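Fruta e legumes em casa: como fazer durar a semana o que se comprou no sábado passado da alma

Toda a gente volta do mercado com uma ideia muito elevada de si própria. Vai comer-se salada todos os dias, os pêssegos vão estar no ponto quando nos apetecer e o molho de coentros vai durar até ao Natal. Três dias depois há um líquido castanho no fundo da gaveta do frigorífico e alguém propõe encomendar pizza. O que se segue são os truques que sobreviveram na minha cozinha, depois de muitos outros terem ido para a compostagem com a matéria-prima.
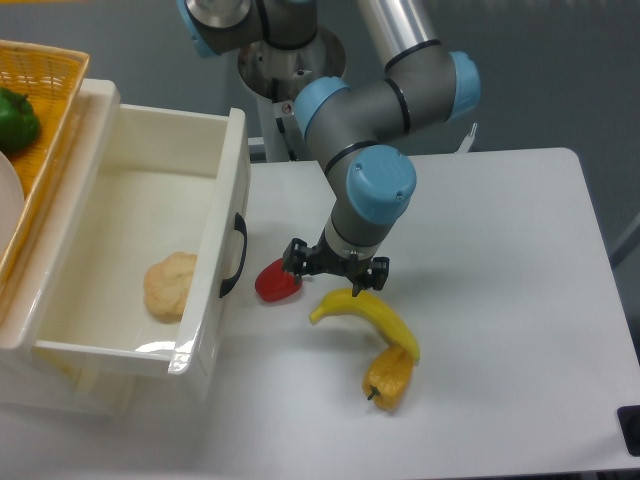 Texto: a redacção da página Cisenia
Responsável pela secção Cozinha e Despensa

Primeiro, a mesa

Antes de arrumar seja o que for, liberte uma superfície grande e lisa e passe-lhe um pano húmido. Despeje os sacos aí, todos. A tentação de enfiar o saco inteiro no frigorífico é enorme, eu sei, e é assim que se descobre em julho uma courgete com vida interior.

Separe em dois montes: o que vai ao frio e o que fica cá fora. Tudo o que estiver pisado, rachado ou mole de um lado vai para uma taça à parte e come-se hoje ou amanhã. Essa taça deve ficar à vista, num sítio onde incomode. A minha fica em frente à máquina do café.

Não lave já. A água que fica nas dobras e nos pés faz mais estragos do que a terra, e a terra, coitada, nunca teve pressa. A excepção são as folhas de salada, de que falo adiante, porque se não as lavar logo não as lava nunca.

O que fica fora do frigorífico

Tomates. Ficam à temperatura ambiente, com o pé para baixo, sem se empilharem. Se já estiverem muito maduros, podem ir ao frio um par de dias, mas tire-os uma hora antes de comer. Tomate gelado sabe a ar condicionado.

Batatas e cebolas. Ambas no escuro, ambas arejadas, e em cantos diferentes da despensa. Juntas, grelam e amolecem com um entusiasmo que não mostram em mais nada. Um saco de papel aberto chega para as batatas – não precisa da caixa com tampa de bambu que lhe mostraram numa montra.

Bananas. Longe de tudo o resto, a não ser que queira amadurecer alguma coisa de propósito. Um abacate duro como uma bola de golfe fecha-se com uma banana num saco de papel e costuma ceder em dois dias. O momento exacto em que fica bom dura um quarto de hora, geralmente enquanto estamos a dormir.

Alhos. Inteiros, secos, num recipiente com furos. No frigorífico ganham rebentos e depois toda a casa fica a saber.

Pêssegos, ameixas e peras. Na fruteira até cederem ligeiramente junto ao pé, e só depois ao frio. Carregue com o polegar perto do pé, ao de leve, uma única vez. Se cada pessoa da família fizer o teste quatro vezes por dia, o pêssego amadurece, sim, mas por esmagamento.
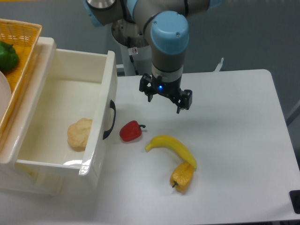 Página alterada pela última vez em 17 de novembro

O que vai ao frio, e como

Morangos e outros frutos vermelhos. São os mais caprichosos. Forre uma caixa baixa com papel de cozinha, ponha-os numa só camada e deixe a tampa entreaberta. Há quem jure por um banho de vinagre: uma parte de vinagre branco para três de água, dois minutos, enxaguar bem e secar ainda melhor. Comigo resulta quando tenho paciência para secar. Quando não tenho, fico com morangos de conserva sem conserva.

Folhas de salada. Lave, centrifugue e volte a centrifugar quando achar que já chega. Depois, caixa com um pano limpo no fundo e outro por cima. Troque o pano quando estiver ensopado. A minha centrifugadora é uma Nurmi que comprei em segunda mão, tem a manivela torta e faz um barulho de helicóptero a levantar, mas seca.

Ervas aromáticas. Salsa e coentros num copo com dois dedos de água, na porta do frigorífico, com um saco solto por cima. O manjericão fica na bancada, também em água, porque no frio escurece e amua.

Cenouras. Corte a rama logo que chegar a casa, ou ela bebe-lhes a água toda. Se já estiverem moles, meia hora em água gelada devolve-lhes alguma dignidade.

Cogumelos. Saco de papel, nunca plástico. E escova em vez de torneira.

Pepino e beringela. Aguentam mal o frio intenso. A prateleira de cima, ou a porta, serve-lhes melhor do que o fundo, onde o meu frigorífico tem um microclima siberiano.

A gaveta de baixo

Muitas gavetas têm um botãozinho deslizante que ninguém mexe desde a entrega do aparelho. Fechado guarda a humidade: é para folhas, brócolos, feijão-verde. Aberto deixa sair o gás que a fruta liberta: é para maçãs e peras. Se só tiver uma gaveta, dê-a aos legumes e ponha a fruta numa caixa sem tampa na prateleira.

Quanto a gastos, cedi uma vez. Comprei um jogo de caixas Carnine por 499 coroas numa viagem, convencido de que a válvula na tampa me mudaria a vida. São boas caixas. A válvula perdeu-se na primeira lavagem e as caixas continuaram exactamente tão boas como antes.
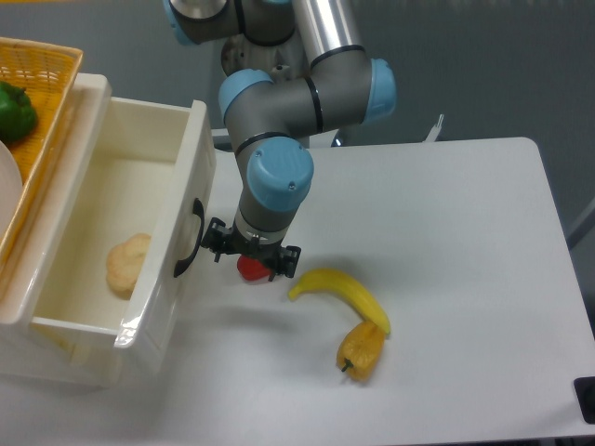 Quando já é tarde

Tomates enrugados: forno a 150 graus, cortados ao meio, com sal e azeite, até encolherem. Guardam-se uns dias no frigorífico e salvam qualquer massa.

Morangos cansados: corte as partes boas, junte uma colher de açúcar e leve ao lume até desfazer. Se houver bolor, a conversa é outra e acaba no lixo.

Ervas murchas: pique, cubra com azeite numa cuvete de gelo e congele. Escreva na cuvete o que lá pôs. Eu não escrevi e uma vez fiz um refogado de hortelã.

Pão duro, já que estamos nisto: rale e congele num frasco. Fica óptimo por cima dos tais tomates.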